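Section 4: Cleaning, Inspection and Storage of Loan Bicycles

4.1 Scope

This section applies to all bicycles issued under the Trutthorpe Staff Cycle Loan and covers both the Drondska step-through model and the Fato touring model. It is to be read together with Section 3 (Daily Checks). Repairs to brakes, gears and wheels are outside the scope of this section and must be referred to the workshop.

Borrowers are responsible for cleaning the bicycle once a month while it is in their care. The workshop carries out its own inspection when the bicycle is returned.

4.2 Before You Begin

Choose a level area with good light and a drain nearby. You will need the following:

Two buckets, one for washing and one for rinsing
Mild dish soap
A soft sponge and a separate stiff brush for the chain
Clean cotton rags
Chukwu light chain oil, or an equivalent supplied by the workshop
The condition card issued with the bicycle

CAUTION: Do not use a pressure washer. Water forced into the hubs and bottom bracket will displace the grease and shorten the life of the bearings.

CAUTION: Keep soap, oil and polish away from brake pads and braking surfaces. If any of these products reaches a pad, stop using the bicycle and contact the workshop.

4.3 Washing

1. Remove bags, lights, the bottle and the lock. Lights are splash resistant only and must not be placed in the bucket.

2. Set the bicycle on its stand, or lean it against a wall with the saddle and rear tire both touching. Do not turn the bicycle upside down on its handlebars.

3. Wet the bicycle with clean water, starting at the saddle and working down. Leave mud to soften before you touch it with the sponge.

4. Wash the frame, fork and handlebars with soapy water and the soft sponge. Wash the wheels next and the chain last, using the stiff brush for the chain only.

5. Rinse with clean water and dry with a cotton rag. Pay particular attention to bolt heads and the underside of the saddle.

6. Leave the bicycle to stand in a dry place for 45 minutes before applying oil.

7. Apply one small drop of oil to each link of the chain. Turn the pedals backward slowly for 2 minutes, then wipe away all the oil you can see. A chain that feels greasy to the finger will collect grit.

NOTE: Borrowers who park near the coast should rinse the bicycle weekly from May until the end of the loan period. Salt is not always visible on paint.

4.4 Checking the Finish

Inspect painted parts after drying, when marks are easiest to find. Light wear is expected and is not charged to the borrower -- it need only be written on the condition card, with the part and the approximate position. Metallic finishes should be viewed from more than one angle, as reflections can hide a dull or rubbed area.
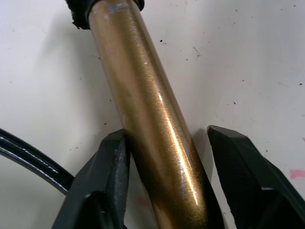 Figure 9. Metallic-flake finish on a tube, with a paler patch near the top.

1. Wipe the area with a damp rag. If the mark lifts, no entry is needed.

2. If the mark remains, draw a fingernail lightly across it. A mark that cannot be felt is recorded as "surface." A mark that catches the nail is recorded as "deep."

3. Report every deep mark to the workshop before the next ride. Do not sand it, and do not cover it with tape or nail polish.

4. Report any crack, dent or bubbling paint in the same way, whatever its size.

CAUTION: Abrasive creams and kitchen scouring pads will permanently dull a metallic finish. Damage caused by these products is chargeable.

4.5 Storage

1. Store the bicycle indoors or under a roof, away from boilers and radiators. The storage area should not exceed 70 percent humidity.

2. For storage longer than one month, inflate both tires to the pressure printed on the sidewall and check them again at the halfway point.

3. Shift to the smallest rear sprocket to relieve tension on the gear cable.

4. Cover the bicycle with a breathable cloth. Plastic sheeting traps moisture and is not permitted.

5. Lock the bicycle through the frame, even inside a locked building. The loan insurance does not apply to an unlocked bicycle.

4.6 Records and Contacts

Keep the condition card with the loan agreement and hand in both when the bicycle is returned. A lost card should be reported as soon as possible; the workshop will inspect the bicycle and issue a replacement.

Questions about this section should be addressed to Nkechi Effiong, Loan Coordinator, at the Trutthorpe workshop desk. The desk opens at 9 a.m. Workshop staff cannot accept bicycles for inspection without an appointment, except where a safety fault has been found.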